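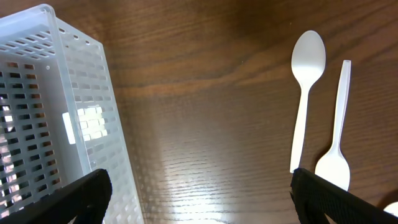 According to Uldis Žukauskas, the spoons are the part people forget: they remember plates, they remember cups, and then the ice cream comes out and there's a hunt through every drawer in the building. I heard him say it within a minute of walking in, and I've thought about my own kitchen drawers differently since.

Visits > Small places > Sisesent, Wedalbridge

The Sisesent open day

Sisesent is a lending library for tableware. You borrow the plates, cups, bowls and spoons for your party, use them, and bring them back. It takes up three rooms behind the Kļaviņa bakery in Wedalbridge, and once a year, in June, they open the whole thing up so you can poke around in the back as well as stand at the front desk. I have walked past that door for years (I buy my rye bread next door!) and had never been in. I went at ten in the morning meaning to stay half an hour, and came out after lunch.

The front room is where you collect your order. There's a desk, a price list in a plastic sleeve, and a wall of shelves with sample settings you can pick up and handle. I liked that a lot. They have a heavy stoneware set for weddings, which weighs more than you'd like if you have to carry it up a hill, and a light plastic one for kids' parties and picnics. The full picnic set serves 336 people. I can't imagine knowing 336 people, but the Hitesthorpe summer fair takes all of it every year, down to the last bowl.

The middle room is where things get washed, and it was the loudest and the most popular. Trays go in one side, steam comes out the other, and everybody stood too close and got their glasses fogged. You could run a tray through yourself if you put on an apron. I did two. The second one I loaded wrong, with the bowls facing up so they would have come out full of water, and a girl of maybe nine reached over and turned them for me without a word.

My favorite was the third room, though, where the clean things get sorted and checked before they go back on the shelves. It's quiet in there, with long wooden tables and a radio on low. The tabletops are a warm brown with dark grain all through them, and so shiny that the ceiling light makes a big pale streak across the wood. White spoons show up well on that brown. You get a basket, one of those frosted plastic ones with rows of little slots in the sides, and you take the spoons out and lay them on the table to look them over.

There's a bit more to it than I expected. You run a thumb along the edge of the bowl to feel for nicks. You look down the handle to see if it's bent. Then you check the back, where a bit of dried pudding likes to hide. Good ones go in the basket, doubtful ones go in a tub at the end of the table, and somebody with more experience decides about the tub.

I asked whether the spoons all had to face the same way on the table. Opinions were divided! One woman lined hers up like soldiers. The man across from me dropped his any old way, and I ended up somewhere in between, a couple side by side, one with its bowl pointing away from me and the next with its bowl pointing back at me. It makes no difference to the checking. It does matter later, when they're bundled, because bundles of 20 with all the bowls at one end get fat at the top and slide out of the band. So you alternate, half one way and half the other, and then the bundle sits flat. I have never in my life been so pleased with a bundle of spoons.

The slotted baskets came up in conversation more than once. They used to have solid tubs, and I was told those held water at the bottom, so the handles sat in it overnight. With the slots the air gets through and you can see from the side if there's still a spoon in there. They're light, too. I wanted to buy one for my own clothespins, and they weren't for sale, but I got the name of the shop in Hitesthorpe where they come from and I'll be going.

Around noon there was soup, served of course in the library's own bowls. It was lentil, very good, with bread from next door. We ate at the sorting tables with the baskets pushed to one end. Rasmus Tamošiūnaitė gave a short talk while we ate, mostly about what comes back and what doesn't. Last year 192 teaspoons went missing. Forks hardly ever do. He thinks the teaspoons go out with the yogurt cups and coffee grounds when people scrape their plates, and he asked us all to look through the trash before tying the bag. A few people looked guilty. I looked at my soup.

A few practical things if you want to go next year. Come early, the washing room fills up by eleven. Wear sleeves you can roll. The entrance is down the side alley past the bakery's flour door, and the step is higher than it looks — I saw three people trip on it and was one of them. Kids are welcome in the sorting room and are better at it than we are. Parking is hopeless, but the bus from Hitesthorpe stops at the corner.

I've booked the small picnic set for my sister's birthday in August. Thirty-odd guests, and an extra bundle of spoons.

More visits
- An afternoon at the Hitesthorpe button fair
- Behind the counter at the Kļaviņa bakery
- The umbrella repair workshop, Wedalbridge
- Jam day at the allotment kitchen

Contact | Copyright Small Places Visits | Back to top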